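共同キッチンの生ごみと水切りについての調査(中間まとめ)

生活環境演習 Zestach班
担当:Luzius Kaufmann、Mirjam Grabner

1 きっかけ
学生寮Riedlの共同キッチン。8月になると生ごみの臭いの苦情が毎年出る。寮の掲示では「よく水を切って捨てること」としか書いてない。どのくらい切れば違うのか、誰も測っていないようなので測ることにした。テーマ決定が遅れたため期間は短め。

2 方法
・対象は寮の2階と3階のキッチン。
・ごみ袋を朝8時に回収、はかりで重さを記録。
・2階はいつも通り。3階は三角コーナーをやめて、新聞紙の上に一晩置いてから捨ててもらう。
・アンケートは紙。回収132枚。白紙に近いものも含む。
臭いの評価は班員の鼻。5段階。主観なのは承知のうえ。

最初はごみ袋に水分計を入れる案もあったが、予算の都合で中止。代わりに、捨てる前と一晩置いた後の重さの差を「抜けた水」とみなした。野菜くずが乾いて縮む分と、にじみ出る分は区別できていない。ここは先生にも指摘された。

3 キッチンの配置
水切りの置き場所が決まらないと続かない、という意見がアンケートの自由記述に多かった。特に調理台の奥。物を置くと掃除しなくなる、包丁のそばに生ごみを置きたくない、など。配置の話は当初の計画になかったけれど、途中から聞き取りに加えた。 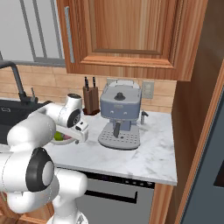 図1 白い大理石調の調理台と食洗機のあるキッチン(CG)。奥にナイフブロック、手前に白いロボットアーム。

聞き取りでは、シンクの左に置きたい人と床に置きたい人で割れた。床派の理由は「調理台が狭い」。ただし床は虫の心配があるとの反対も強く、3階では結局シンク横に落ち着いた。新聞紙を取っている人が少ないので、途中からチラシで代用。チラシは水を吸わない。これは失敗だった。Mirjamが古い紙袋を集めてきて、後半はそれを使用。

4 結果
一番差が出た日で846グラム軽くなった。すいかの皮が大量に出た日なので、代表値とは言えない。コーヒーかすだけの日はほとんど変わらず。葉物は紙に広げると軽くなるが、丸めて置くと中が湿ったまま。
臭いは3階の方が低い点数の日が多かった。ただ、評価した班員はどちらの階の袋か知っていたので、思い込みが入っている可能性あり。袋に番号だけ貼って別の人に嗅いでもらうべきだっった。
魚の日は両方だめ。水切りより冷凍した方がいいという回答が複数あったが、冷凍庫が共用のため嫌がる人もいる。

5 困ったこと
・回収時刻の前に袋を出してしまう人がいて欠測が出た。
・はかりの電池切れが2回。うち1回は気づくのが遅れ、その日の値は捨てた。
・記録用紙の「前」と「後」の欄を逆に書いた日がある。明らかに逆なものだけ直した。
・Rornikという名前の共有フォルダに古い版の表が残っていて、集計を一度やり直した。

6 残りの作業
アンケートの自由記述の分類がまだ。Luziusが前半、Mirjamが後半を担当。隣の寮Flundariにも同じ用紙を配る話が出ているが、返事待ち。グラフは最終版に入れます。縦軸の単位がグラムとキログラムで混ざっているので、そこも提出までに統一する。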